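Clivside Annex, Level 2
Workroom electrical and benches: inspection checklist
Inspected by: Ewan Haldane
Period: September

1. Switchboard access clear to 1 m. PASS.
2. RCD trip test, all circuits. PASS. Circuit 5 slow on first press, within limit on retest.
3. Test tags current on portable leads. FAIL. Two tags expired, both on extension leads in the storeroom. Leads withdrawn.
4. Power boards off the floor. PASS. One board still screwed to the skirting behind the filing cabinet; leave as is.
5. Emergency lighting, discharge test. PASS. Fitting 49 has a yellowed diffuser. Replace at next service.
6. Extinguisher gauge and pin. PASS. Bracket loose, tightened on the day.
7. Exit door self-closer. FAIL. Stops 4 cm short of the latch. Referred to Xolani Shezi.
8. Bench edges and fixings. PASS.

Comments

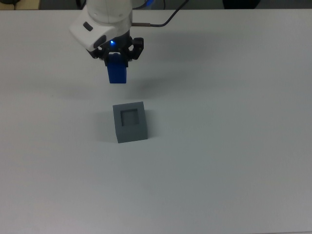 Item 3 covers the lead and plug only, so flexible cords on fixed equipment are recorded under this comment. Check each cord where it enters the housing, then along any bend, for cracked sheath or exposed conductor. A thin black cable that curves upward from its connector, clear of the benchtop, is the preferred run. Cords lying across a bench are to be re-routed before the Monday recheck. Lorna Lamont holds the tag register.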